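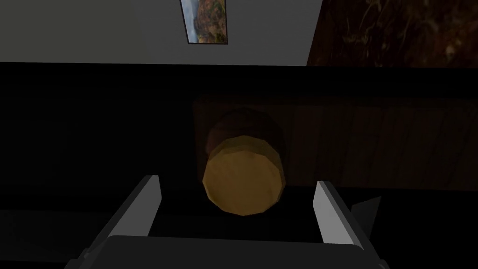

Computer rendering: short cylinder with a dull yellow ochre end face

Search this site
Enter keywords
Go

Print this page | E-mail this page

Enddale Ochre History Project
Second progress report to the fund
April 11, 2023
Prepared by Hok-lam Choi, project officer

Period covered

This report covers the work done from the start of November to the end of the winter. It should be read with the first report, which dealt with setting up the project and taking over the store room. The headings follow the grant agreement. Spending is set out in the separate finance form.

Where we stand

Recording with former workers and their families is going well and is slightly ahead of the plan. Listing the paper records is behind. The condition survey of the drying sheds is finished, apart from the north shed roof. The walking route has been agreed with one of the two landowners. We are not asking for more money. We are asking for a change to the order of the work, which is explained near the end.

Recorded interviews

We have now made 16 recordings. The plan allowed for fewer at this stage, but several people came forward after the open evening at the library and we thought it better to see them promptly, as some of them are in their eighties and two were due to move away from the valley.

Most of the speakers worked at the Presov works, either on the washing floor or in the packing room. One drove the lorry. Three never worked there but grew up in the row of houses below it, and what they say about washing days and the state of the beck has been more useful than I expected. Several speakers mention the beck running yellow after rain. They disagree about when this stopped. One puts it before the new settling pits were dug and another is certain it carried on for years after. We have left both accounts as they are and noted the difference in the summaries.

Ngan-ling Tse has carried out most of the interviews. She has changed the way they begin. The question sheet opened with dates of employment, and people became stuck trying to remember them. She now starts by asking how they got to work in the morning and comes back to dates later. The recordings made this way are longer and there is less stopping and starting in them.

Written summaries exist for all but the last four. Full transcripts are slower, and we have done 6. A good part of the difficulty is in the words used at the works. "Slip", "strakes" and "catch" all had meanings there which differ from those in the standard books, and "strakes" seems to have meant one thing on the upper floor and another on the lower. We are keeping a word list as we go and would like to print it as a small leaflet.

One speaker has asked for part of her recording to be closed during her lifetime. This has been done and is marked on the file.

The Cheng papers

The papers were given to the project by the Cheng family, who ran the works office for the last two owners. They came to us in tea chests and were not in any order. We have listed 123 items so far. I had hoped to be past the halfway point by now and we are not.

There are two reasons for the delay. The first is that the order books are written in two directions, with sales entered from the front and wages from the back, so that each has to be listed as two items and the pages numbered twice. The second is Rutomis, the catalogue program we chose in the autumn. It does what we need once the entries are in it, but moving our old spreadsheet across took much longer than we allowed. Dates written as "spring" or "after the flood" were dropped without warning and had to be typed in again by hand. We have written to the supplier about it and have had a civil reply, but no fix.

The most useful find is a run of grinding books covering 33 months. They give the grade, the colour name and the buyer for each batch. Until now we only had the printed price lists, which show what was offered and say nothing about what sold. The books suggest that the darker grades, which everyone remembers, were a small part of the trade. Most of what left the works was a plain mid-yellow sold to makers of floor cloth and distemper. This will change the wording of the second display panel, and I have asked the designer to hold it.

A few letters have mould. They have been bagged and kept apart, and the county record office has given us advice on cleaning them. We will need to buy some blotting paper and a soft brush, and this can be met from the small purchases line.

Drying sheds

The survey was done in frost, which made the ground easier to cross but left parts of the floor hidden. The surveyor's report is attached. In short, the south and middle sheds are sound enough to be visited by small groups with a guide. The north shed is not. Its roof has slipped along the eastern side, and the wall beneath it has taken in water for several winters. The surveyor recommends a fence now and props before next winter. The fence is up.

The drying shelves in the middle shed are better than we had thought. A number of them still have chalk marks on the uprights, mostly tallies, with one or two sets of initials. We have traced these on to film. They should not be touched or brushed, and I have asked for a rail to be added to the visiting plan for that reason.

Walking route

The lower part of the route, from the bridge to the settling pits, is agreed in writing. The upper part crosses a field used for lambing and the owner would like it closed in spring. This seems fair to me. We could put up a notice and send walkers round by the lane in those weeks, at the cost of a steeper climb. The owner has also asked us to repair the stile, which we had meant to do in any case.

The signs have not been ordered. Prices for timber posts have gone up since the application and we are looking at fixing two of the signs to existing gateposts.

Schools

Enddale primary school has had two sessions. The children ground lumps of earth from the valley in mortars, mixed the powder with water and with egg, and painted test strips on card. The egg was the more popular. The class teacher would have liked something on maps as well, so we are preparing a sheet that uses the old plan of the works beside a present-day one. The secondary school has not yet answered our letters. We will try the art department directly.

Changes requested

We ask the fund to agree to the following:

- that the printed guide be moved back until after the Cheng papers are listed, because the grinding books affect most of what it will say;
- that the word list be brought forward and printed first;
- that the hours saved on interviewing be moved to cataloguing.

None of these changes alters the total of the grant or the closing date.

Next period

Ngan-ling Tse will finish the remaining summaries and start returning copies of the recordings to the speakers. I will go on with the papers, beginning with the wage books, and will meet the surveyor about props for the north shed. The stile will be repaired when the ground dries out. Bookings for the summer guided visits will open once the insurer has confirmed the group size in writing, and I will send the fund a copy of that letter when it comes.

Attached: condition survey; list of recordings; draft word list; finance form

Print this page | E-mail this page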